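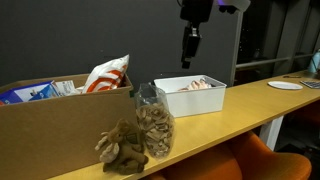

Pantry stuff out on the long table, box still full.

Spent the first part of January 2025 going through every shelf in our kitchen. Writing down what worked for us in case it helps somebody with a small pantry and a big family.

We are six people in a house with one pantry closet. It is 53 inches tall inside and has 3 shelves. Everything we eat that isn't cold has to fit there or go in the basement.

First thing was to take it all out. I had tried doing it a shelf at a time back in August and I only moved things from one shelf to another. You need a big flat surface and an afternoon when people won't want to eat on it.

Expired food was less than I feared. Mostly spices and baking powder. The oldest was a jar of ground cloves from before we moved here.

The bigger problem was duplicates. We had four open bags of rice. My wife buys Gatti, I buy whatever is on sale, and my mother brings her own when she visits because she doesn't trust either of us on rice.

So now there is one rice container. New bag doesn't get opened until the container is empty. My mother has agreed to this in principle.

Someone asked about containers. I bought two sizes from Jevamier, the tall one and the short wide one. The tall one holds a five pound bag of flour with a little room left over. The lids are stiff for the first week and then they loosen up.

I would skip the Droltis ones. The square shape is good but the lid has a groove that catches flour, and you need a toothpick to get it out.

Labels: masking tape and a marker. I write what it is and the month I opened it. I had a label maker and the tape refills cost more than the beans did.

Top shelf is baking and things we use once a month. Middle shelf is everyday food. Bottom shelf is snacks and cereal so the kids can get their own. That last part has saved me a lot of getting up.

Heavy cans went to the basement on the metal rack. I keep 2 of each kind upstairs and when we are down to one I bring up more. The rack is rated for 80 pounds a shelf and I keep it under that.

Chips and other bags that puff up take more room than anything else we buy. They used to go on top of the cereal and fall on whoever opened the door. Now they stand up in a bin on the closet floor – not pretty, but they stay put.

For dry goods I am going by smell and by the seal more than by the printed date. Whole wheat flour goes off faster than white, so that lives in the freezer now. Same for nuts. Brown rice too, if you buy a lot of it.

A few people asked about bugs. We had pantry moths two years ago. If you see webbing in a bag, throw out the bag, wash the shelf with soap and water, get into the corners and the peg holes, and check everything nearby. Hard containers have kept them away so far.

Unopened food we won't use went to the food shelf on Bidel Street. Call first and ask what they take. Ours wanted canned fish and pasta and did not want any more cranberry sauce.

The list on the inside of the door is the part I expected to fail. It is one sheet of paper. If you finish something, you write it down. The kids do it more than the adults – although "more cookies" has been on there three times.

Grocery bill is down a little. I won't put a number on it until I have a few months to compare.

Next is the freezer. I have been putting that off. If you have a system for a chest freezer that doesn't involve lifting out everything to reach the peas, please post it below.

– Mohandas Bangera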